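Speaker notes: A Place for the Scissors
Denside Repair and Craft Evening, November 25, 2023
Talk runs 26 minutes, then questions. Water on the left side of the lectern, please.

Opening

Good evening, and thank you for coming out on such a miserable night. (Wait for the people at the back to find chairs.) I want to talk about pegboard, and I realize that is a small subject for a room this size, but I have spent a good part of my adult life looking for scissors and I suspect some of you have too.

Tell the kitchen drawer story. Keep it short this time! The point is that the drawer had four pairs of scissors in it and I still went out and bought a fifth.

Then the numbers from my own notebook. For one whole November I wrote down every minute I spent hunting for a tool, and it came to 400 minutes. Pause there. That was in a workroom I would have described to you as tidy. Everything was put away, you see, in boxes with lids, and the boxes were stacked, and I had to unstack them every time I wanted a screwdriver.

So, the board. Gray metal, pale wood table in front of it, and the things I reach for most hung where my hand goes without my having to think. Scissors, a cup with the screwdrivers standing up in it, then the tape over on the right, blue and white and red, each roll on its own peg. Let them look for a moment before going on. Somebody usually asks about the empty hooks, and I am always glad when they do, so leave room for it.

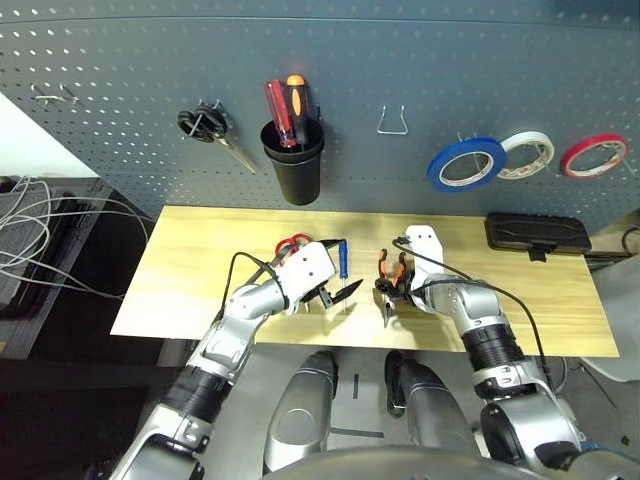
Empty hooks

A hook with nothing on it is doing a job. It may be waiting for a tool that is in use, and then it tells you where that tool goes back. Or it may be spare, and I do like a spare one or two, for the thing you haven't bought yet. When I set up my first board I filled every hook the same afternoon, I was so pleased with it, and by the next week new things were piling up on the table because there was nowhere else for them.

Mention hook shapes. The squared U is good for anything with a wide handle. The little paired ones suit something that wants to lie across two points. Buy a few of each and move them around for a month before you decide you are finished. (I have moved mine so often that my family has asked me to do it when they are out.)

Someone will ask about brands. I have used Dredier hooks and Karkex hooks and been happy with both, but take one along to your own board and check that it sits snugly before you buy the whole bag. Holes differ, and I have a jar at home to prove it.

What goes in the cup

This is the part I enjoy most, so watch the clock. Screwdrivers can hang one by one, and they look very handsome that way, but a cup takes up much less of the wall, and you can pull one out with your left hand while your right is holding the work. The trouble with a cup is that the tips are hidden, so you are choosing by the handle alone. Handles in different colors help enormously. Red, orange and black, blue – after a week or so you stop reading the sizes and simply know which one you want.

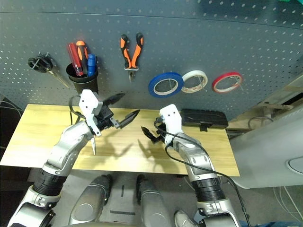

Don't crowd it, though. Once you need to stir the cup to find anything you have made yourself another drawer, only smaller and higher up. If you own a big set, keep the everyday ones in the cup and let the others live in a case.

Pliers I would always hang, jaws down, with a little air on both sides so your knuckles don't bump the neighbors. Same with scissors. They swing when you take them off, and they want room for it.

The table underneath

Keep the table for working. I say this as someone who has eaten lunch at hers standing up, holding the plate, there being no place to set it down. A zippered case pushed to the back at one end is fine. Two cases and a mug, and you have started down the road.

Ask for a show of hands: who has a surface at home they can't see? Let them laugh, and put my own hand up.

Height. My rule is that the lowest hook should clear whatever you normally stand on the table. Ammann Hall has a lovely long bench and they hung the board too low behind it, so the bottom row was hidden by the first box anyone put down. It took one evening to raise it, and the tea was very good.

Closing and questions

Invite people to come up and handle the sample hooks. There are 70 in the tray, in mixed shapes, and I would like them back at the end of the evening, please.

Handouts are on the chair by the door. The door code for anyone who needs to go out to the car is 1422. Remind them that the coffee is in the side room and that the light switch is behind the coats.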